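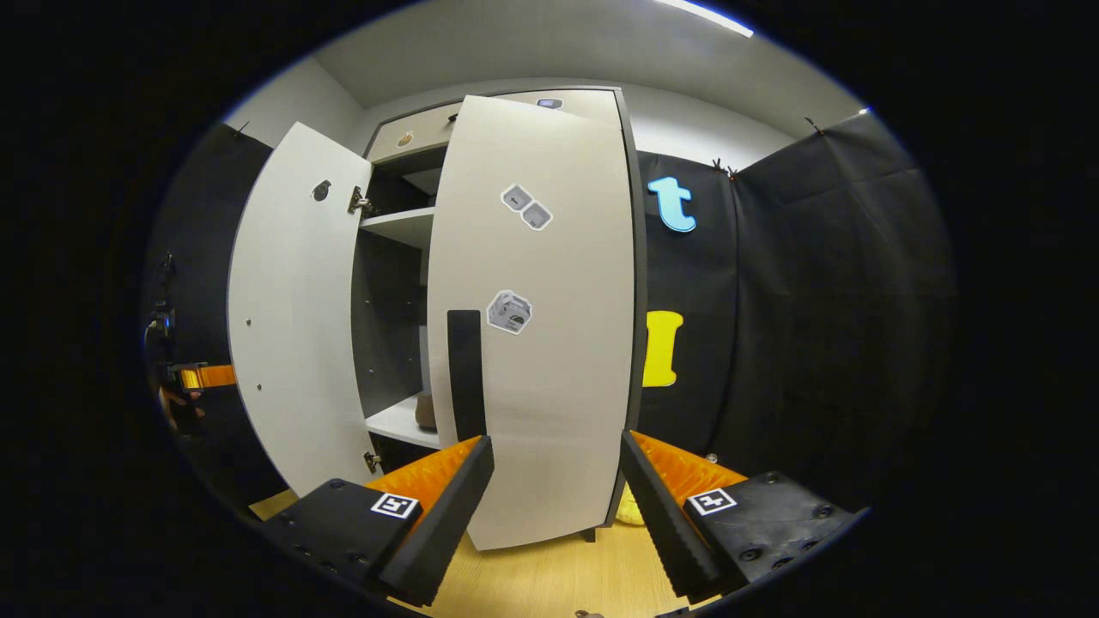 I rent out one room at Rokermont, and these are the things people ask me before they move in. Most of them are about the wardrobe, which is fair enough. It's the tall light-gray one with stickers on the right door and a little round knob on the compartment up top.

Can I take the stickers off?
Please leave them! I've grown fond of them.

Will all my clothes fit?
Depends how much you own (I'd never manage it). Keep the lower shelf for shoes or sweaters and put the stuff you won't touch until September in the top compartment.

Is there a key?
Not anymore, sorry. Ask me if you want a padlock box instead, I have 4 of them.

Can I bring my own furniture?
Small things, sure. The room's not big, and both wardrobe doors need space to swing.

Updated 21 Mar 2023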